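Stovetti Desktop Service Cell
Equipment planning

The cell handles processors and memory in opened desktop computers. A slotted aluminum table is included.

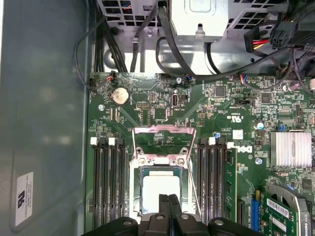
Buyers should budget for 2 grippers per arm, one held as a spare. Each weighs 800 grams.
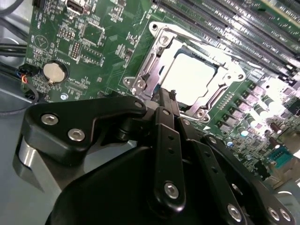
Fixture plates are quoted separately by Grollness. Allow around 68 days for delivery.

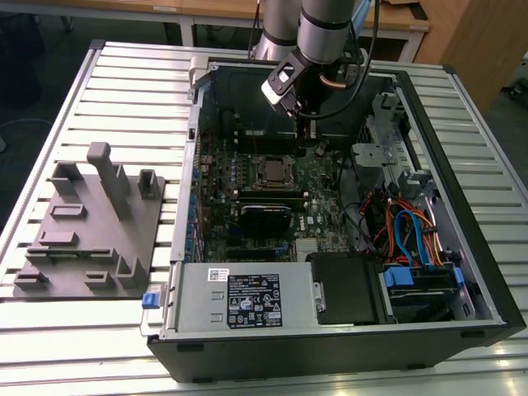

Quotations
Contact Catalina Bravo, Equipment Sales, extension 237.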